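Section 4. Preparing and Loading Shell Waste

4.1 Scope

This section applies to the Karaca countertop food-waste drying unit, models 442 and 442-S. It covers shellfish waste, including crayfish, shrimp, crab and lobster shells. For fruit, vegetable and coffee waste, refer to Section 3. Bivalve shells (clams, oysters and mussels) are not accepted by either model.

4.2 Before you begin

The drying unit must be level, plugged into a grounded outlet and switched off at the front panel. The inner bucket must be clean. If the bucket was last used for a Soil Mode cycle, remove all remaining material before adding shells.

CAUTION: Shell fragments have sharp edges. Wear kitchen gloves when handling them, and do not press them down by hand inside the bucket.

4.3 Preparing the shells

1. Separate the shells from any bibs, napkins, rubber bands, corn cobs and lemon seeds.
2. Drain off cooking liquid. Heavily salted or seasoned broth shortens the life of the bucket coating.
3. Break large claws and body sections into pieces. Whole claws can jam the mixing blade.
4. Place the shells in a colander and rinse them under cold water.
5. Let the shells drain until they no longer drip.

NOTE: Shells that cannot be processed the same day should be kept in a sealed container in the freezer. Frozen shells may be loaded without thawing, but the cycle will be longer. 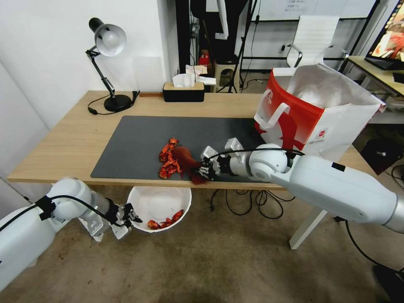

4.4 Loading the bucket

1. Lift the lid and confirm that the mixing blade turns freely.
2. Add one scoop of Omham absorbent pellets to the bottom of the bucket.
3. Add the shells. Do not fill past the line marked MAX.
4. Wipe the rim of the bucket with a dry cloth. Material left on the rim prevents the lid from sealing.
5. Close the lid and turn the latch clockwise until it clicks.

4.5 Running a shell cycle

1. Press POWER. The panel lights come on.
2. Press MODE until SHELL is lit.
3. Press START. The lid locks for the full length of the cycle.

To stop a cycle early, hold START until the light turns amber. The lid stays locked until the bucket has cooled.

WARNING: Do not force the lid. The bucket and blade become hot enough to burn skin.

4.6 Emptying and use of the dried material

Remove the bucket by its handle and tip the contents into a dry, lidded container. The dried material may be mixed into garden soil or added to a compost pile. Keep it away from pets, and do not use it as animal feed.

4.7 Fault codes in Shell Mode

E2: Blade blocked. Switch off, unplug, allow the bucket to cool, and remove the obstruction.
E5: Lid not sealed. Clean the rim and close the lid again.
E7: Filter due for replacement. Order part 2092 from Trarham Parts Supply.

If a code remains after the step given, stop using the unit and contact the service desk at extension 2786.

Section revised 27 Oct 2026. Approved by Rosângela Magalhães, Product Documentation.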